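Workshop notebook, Clurkoslow bench
Entry of 26 Jan 2018
Subject: drying and re-weighing of the Trineck clay bars

The second batch of shrinkage bars was weighed this morning before any other work was started. The bars are from the same bag of Trineck buff clay used in October, wedged by hand and cut in the steel mold. The bench top was wiped before weighing and the scale was leveled on the left side. Room temperature was not recorded at the start and should have been.
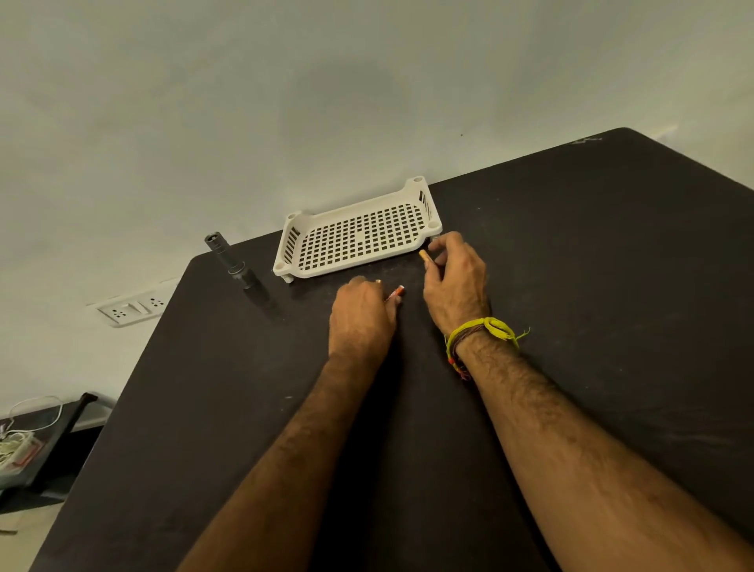
The dark table along the plain wall, on the same occasion.

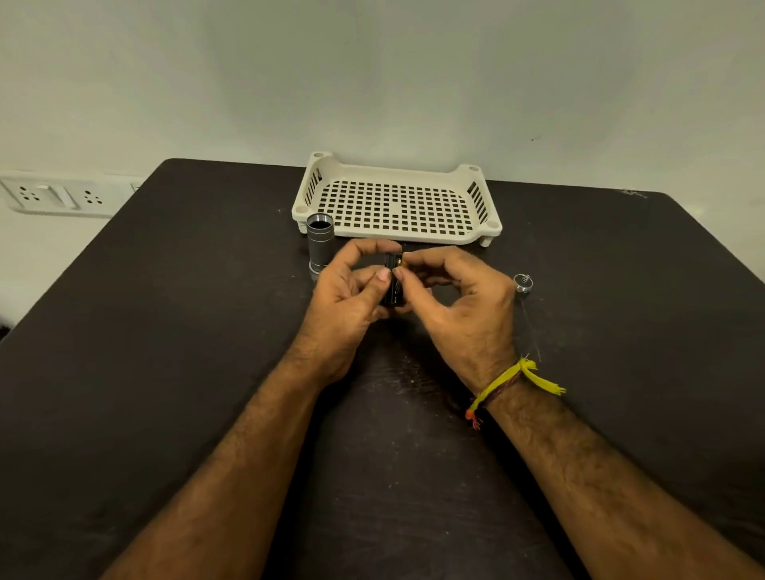 Pavliuk, on reading the draft of these notes, objected that the bars had been turned too early and that the first-day figures ought to be thrown out. The remark was that a bar lifted while the underside is still soft will carry a bend into the firing, and that the bend will then be read as shrinkage when the caliper is laid across the two marks. Pavliuk would prefer that the bars stay flat under a cloth until the edges have changed color, however long that takes.

The objection is accepted in part. The first-day lengths will stay in the book but will be marked with a cross and left out of the average. The weights are not affected by bending and will be kept.

Condition of the bars

The batch was cut as 19 bars. Two have hairline cracks at the end nearest the stamp, both on the upper face. The cracks do not reach the caliper marks, so the bars remain in the test. One further bar was stamped twice with the same number and has been given the letter B. Anyone reading the older pages should note that the October batch also has a B bar and that the two are unrelated.

The wet weight of bar 1 was 222 grams. At this morning's weighing it stood at 165 grams, with the surface pale and no cool feeling against the wrist. It was placed back on the scale after a short wait and gave the same reading. Bar 1 is the heaviest of the batch because the mold was overfilled and the top was not struck off properly. It should not be used for comparison with the Grukstead samples, which were all struck off with a wire.

Length between marks was set at 101 millimeters on every bar. The intention was an even 100, but the marking tool is one millimeter long and has been so from the beginning. It was decided in October to leave the tool alone and correct on paper. That decision stands. Please do not file the tool down.

Drying procedure as now followed

Bars are laid on newsprint, stamp side up, with a finger's width between them. They are covered with one layer of cotton cloth for the first night. On the second day the cloth is removed in the morning and the bars are turned once, end over end, with both hands. Plastic sheet is not to be used. It was tried with the October batch, and water gathered along the folds and left soft patches on four of the bars.

Newsprint is to be changed when the bars are turned. The old sheets held enough water this time to slow the undersides, and the difference in color between the two faces could still be seen on the third day. If newsprint runs out, the brown paper from the glaze deliveries may be used, matte side up.

Questions still open

It has not been settled whether the Grukstead samples were dried under cloth or in open air. The label says only "slow." If they were dried in open air, the comparison planned for the end of the test is of limited use, and it would be better to cut a new set than to argue from the old one. A letter has been sent asking for the drying sheet.

The sand content of the Trineck bag is also uncertain. The bag used here feels coarser than the last one, and the cut faces drag under the wire. A small lump has been put through the fine sieve and the residue set aside in a jar for weighing. The lid is marked with the bag number in pencil. Kindly do not empty it.

Kiln

The bars will go on the middle shelf, on a thin bed of alumina, together with the cone pack. The lower shelf ran cool in the last firing, and the tiles placed there came out softer than the rest. The element on that side has been looked at and appears sound, but the shelf will be left empty until the next cone test is done. The slow ramp is to be used up to the end of the smoking stage, with the vent open.

To be done before loading: weigh the sieve residue, re-check bar 7, whose two readings do not agree, copy the wet weights from the loose sheet into the table at the back of this book, and initial the page. The loose sheet is under the scale.

Correction to the previous entry: the caliper was zeroed after the first three bars were measured, and those three have been measured again. The earlier values are struck through in red and the new ones are written beside them.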